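Most of these notes started as a sheet taped inside the cupboard door at Randcombe, where we share a small table on the mezzanine for lunches and the odd morning tea. Poul Thorlacius asked for a typed copy, so I've added a few things on plates and cloths that people keep asking me.

## Setting a small table

Start with the tall thing. On a square table a vase or a lidded jar belongs toward the middle or the far edge, where you don't have to reach past it. Put the flowers down next, low and close to it, then the plates. Cups and bowls go on last and come off first.

If you have two bunches of flowers, keep them apart. One beside the vase and a smaller one off to the side fills a table better than a single big clump, and you can shift the small one when the food arrives.

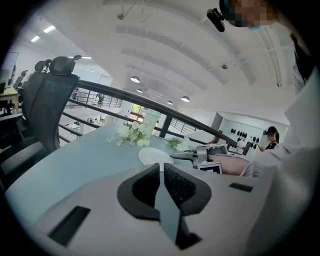 *White on pale blue-grey: vase, flowers and a plate, upstairs by the railing.*

## Cloths

- Wash a new cloth by itself the first time. The colour can run.
- Hang it by the hem over two lines. A cloth pegged at the corners dries with ears.
- Iron it slightly damp, from the middle out, and roll it around a cardboard tube - the Lodero catalogue tubes are the right length for ours.
- For a candle wax spill, let it harden, lift what you can with a butter knife, then iron the rest into brown paper.
- Tea stains want cold water straight away. Leave the hot wash until the mark has gone.

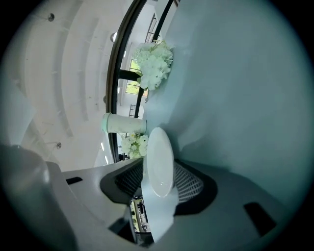 Plates get chipped at the rim far more often than they get broken. I look over ours every July, running a fingertip around the edge of each one, and anything rough goes under a pot plant. A glossy white plate makes the checking easier: stand it on edge and turn it until the light catches near the rim, and a scratch or a greasy patch will show up in the shine. Grey cutlery marks usually come off with bicarb soda and a damp cloth. Rub gently, rinse, and dry with a tea towel that hasn't been through fabric softener.

## Artificial flowers

Dust them with a soft paintbrush, petals first and leaves after. For a deeper clean, shake the bunch in a paper bag with a handful of salt, outdoors if you can. Mikkel Østergaard uses a hair dryer on the cool setting, which is quicker but sends the dust onto everything else. Store them upright in a jar so the petals keep their shape.

## Clearing away

Take the cups first, while your hands are free, then the bowls, then the plates. Gold rims should be washed by hand in warm water with a soft sponge, and kept out of the microwave. Wipe the table toward yourself with a damp cloth and finish with a dry one.
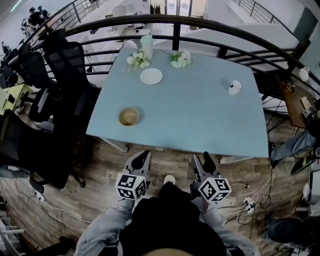 *Gold-rimmed bowl at the near side, small white cup across from it, flowers toward the back.*

The spare cloth is in the bottom drawer, under the Juhl tea towels. Please put it back rolled.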